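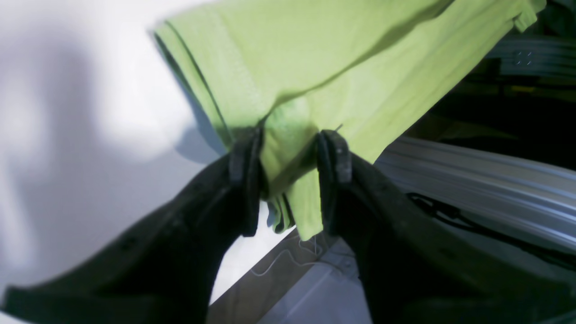 Shared workshop members build a shirt-folding arm at Gevach

April 17, 2024

A group of hobbyists at the Gevach shared workshop has a robot arm picking up T-shirts, the first part of a project meant to end with a machine that can fold a basket of laundry without help.

The build is led by Marlina Wijaya, a bookkeeper who has been a member of the workshop for four years. She and five other members work on it in the evenings, at a bench near the back of the main room. They call the machine Goltis.

Goltis has two black fingers with gray rubbery pads at the tips, and a small camera mounted at the wrist looking out along them. The members test it mostly on one lime-green T-shirt. Wijaya said the color was chosen so the cloth would stand out against a white surface.

"It's an ugly shirt and it has been very useful," she said.

Picking up a shirt is harder for a machine than picking up a cup or a block. A cup has the same shape every time. A shirt dropped on a table lands differently each time, and once one part is lifted the rest of it moves. The fingers also have to close on enough cloth to hold it, but if they take too much, the shirt comes up in a bundle with no edge showing.

The group started last June with a simpler plan. The first version was a flat board with hinged panels, driven by three small motors, that folded a shirt already laid out by hand. It worked well enough for adult sizes. Loading it took longer than folding the shirt at the table, and the members lost interest in it by the end of the summer. Parts of the board are now shelves in the wood shop.

Wijaya then suggested working on the loading instead. The group bought a used arm through a listing in Skarnau, a two-hour drive away, and paid for it out of their own pockets. The seller included a box of cables and a controller that did not start. Replacing the controller took most of the fall.

The software runs on a desktop computer under the bench. A member drives the arm by hand with a second, smaller controller while the computer saves the camera view and the position of each joint. Those saved runs are then used to train a program that tries to make the same moves alone. The group has recorded 988 runs so far, nearly all of them with T-shirts. Wijaya keeps a paper log next to the bench with the date, the shirt used and who was driving.

In the most recent test, the arm was given 100 tries at lifting a shirt from a heap with no one at the controls. It got hold of the cloth and kept it up for five seconds in 61 of them. In the misses, the fingers most often closed just over the fabric and came up with nothing. Several times they caught two layers when the program was looking for one.

Finding the hem is the next job. To fold a shirt, the arm first has to hold it by a known point, usually a shoulder or a bottom corner. At present the program takes hold wherever it sees a raised fold. The members are trying a method in which the arm lifts the shirt, turns it slowly in front of the camera and looks for the line of the seam. If it finds one, it sets the shirt down and picks it up again from there. Wijaya said this has worked on some evenings and failed on others, and that the lighting in the room seems to matter a great deal. Strong light from one side puts deep shadows in the cloth, and the program sometimes takes the edge of a shadow for the edge of the shirt.

A second arm is also planned. Most ways of folding a shirt need two hands, and the group has left room on the bench for another mount. The members have been offered a matching arm but have not agreed on a price.

Money for the project has come mainly from the six members. The workshop added a small grant of $3,607 from its equipment fund, which went toward the controller, a power supply and spare fingertip pads. The pads wear down with use, and the group now casts its own in a mold made on the workshop's 3D printer. A set costs less than two dollars in material. The first ones came out too hard and slid off the cloth, and it took four mixes to get a pad that gripped.

Not everything has gone smoothly with the rest of the building. The arm was moved away from the main walkway in the winter after a member carrying lumber bumped the bench and knocked the camera out of line. There is now a strip of yellow tape on the floor around the work area, and the arm may only be powered on when two people are present. A stop button is fixed to each end of the bench. Wijaya wrote the rules herself and said there have been no injuries.

The group has had some outside help. Leitner, a sewing and alterations shop on the same street, gave the members a bag of unsold and damaged shirts to practice with. Staff there also showed them how a shirt is usually folded for a shelf, a method that uses fewer steps than the one the group had been copying. The shirts include several with long sleeves, which have not been tried yet.

Wijaya said she does not expect Goltis to save anyone time. A person can fold a T-shirt in a few seconds, and the arm needs close to a minute only to pick one up and turn it. She is interested in it, she said, as a problem small enough to work on with friends after dinner — and she dislikes folding.

"My husband asks when it will do ours," she said. "I tell him we are still on the one shirt."

The project files, including the drawings for the fingertip molds, are kept in a binder at the workshop's front desk and can be copied by anyone. The members plan to put them online once the hem finding is more reliable. They are also looking for someone with experience in camera calibration, and for people willing to drive the arm for an hour or two at a time. No background in robotics is needed for that part.

The group will show the arm at the workshop's open evening in June. Visitors will be able to try the hand controller with one of the practice shirts. Children need an adult with them at the bench. Entry is free, and the workshop asks people to use the side door, as the front lot is closed for paving.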